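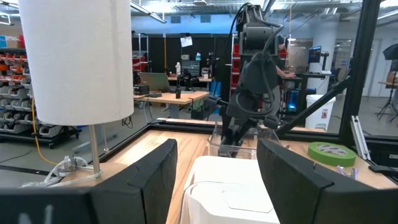
I get asked a lot how I clean my lampshades, so let me walk you through it. Unplug the lamp and take the bulb out first. I do this on a wooden tabletop with the cord bundled up beside the pole, so I can turn the lamp without dragging anything. With a white fabric drum shade, find the seam and start there - then you'll know when you've gone all the way round!

Run a dry lint roller from top to bottom in short strips. For marks, mix 300 ml of lukewarm water with one drop of dish soap, dip a soft cloth, wring it out hard and dab (no rubbing, please, I ruined a lovely one in June).

Leave the shade to dry for 12 hours before the bulb goes back in. Pleated shades need a soft paintbrush and more than 30 minutes of patience.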